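**Clorenon opens its Plingate office trial to buyers, and would like them to bring a tape measure**

Plingate, Mon 7 November - Clorenon, which helps mid-sized offices plan and pay for service robots, today opened its trial floor at Plingate to outside purchasing teams. Visitors may book a half day, watch a two-armed mobile robot do records-room chores, and go home with a costing sheet that has fewer blank cells than the one they came in with.

The trial began in October at the request of Dovivbridge, a records management firm that had budgeted for a robot in the usual way. It asked three suppliers for a price, picked the middle one and added a bit for luck.

"We had a line in the budget that said 'robot' and a number beside it," said Shobha Joseph, head of purchasing at Dovivbridge. "Our finance people asked what was in the number. I said the robot was in the number. It was a short meeting."

Clorenon's planning worksheet runs to 49 lines. Only two of them are the purchase price and the freight. The rest cover the things that tend to turn up after the order is signed: grippers and spare grippers, floor surfaces, door swings, charging points, software renewals, insurance, staff hours, and who gets rung when the thing stops in a doorway on a Friday afternoon.

"People will spend months on the arm and no time at all on the cupboard," said Vignesh Poojary, who runs the trial floor. "Then the cupboard has a stiff latch and you've bought a very expensive coat stand. Try your own furniture first. We're happy for you to truck it in."

The floor is fitted out as an ordinary office, with desks, storage and carpet tiles. Clorenon considered building something tidier and decided the money was better spent elsewhere. Tasks on the current list include opening cabinets, fetching and returning binders, and getting along an aisle without rearranging the chairs.

Sundaram, the leasing company working with Clorenon on the program, will quote visitors for rental terms beside outright purchase, using the same worksheet. Its regional manager, Ekow Atinga, said he expected some customers to decide against a robot altogether.

"That's a fine result and a cheap one," he said. "I'd sooner lose a lease in November than argue about it for three years."

Half-day visits cost $200 per organisation, credited against any later planning work. Teams are asked to bring floor plans, a list of the jobs they have in mind, and at least one person who does those jobs now.
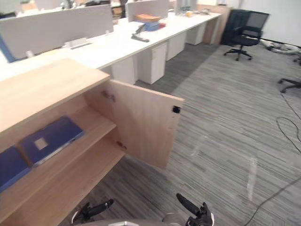

**FACILITIES / OFFICE AUTOMATION**

*Cabinet work at Plingate: door open, binders on the shelf, both grippers in front.*

**Bookings and media**

Visit bookings: Sivaprasad Iyer, Clorenon, Plingate
Media enquiries: Mieczysław Szczepańska, Clorenon

The worksheet is free to anyone who asks for it, including suppliers, who have so far been slow to ask.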